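# Getting a packing bench ready for its first robot arm

I run the sorting and packing room at Kereline, and last May we moved two of our benches over to arms. I've been asked how we did it so many times that I finally wrote the steps down. Take what you like!

**1. Start with the people who do the job now.** We sat down with both shifts and asked which parts they'd happily hand off (picking up awkward single items, mostly) and which parts they wanted to keep.

**2. Try it in simulation first.** We use Predier for this. Build your bench, drop in one object, and let the operators drive the gripper themselves – they know where things snag way better than I do.

**3. Keep the first task tiny.** One gripper, one object, one spot to reach. Open the fingers wide, come in slowly, and save the run. We did about 1000 of these before anybody talked about real hardware.
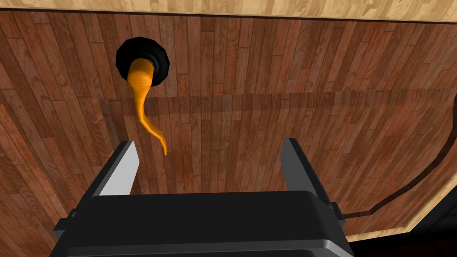

Who should be fixing the bad runs? The operators, on paid time, and at Kereline that's now four hours of each person's week.

**4. Rewrite the job sheets before the arm shows up.** Ours used to say "packer." Now they say "packer and cell lead," with the pay bump written in. Do this early, it saves a lot of grumbling in the break room.

**5. Run side by side.** Keep one manual bench open next to the arm until the crew tells you they're fine without it. Ours is still open, and on busy mornings it gets used plenty.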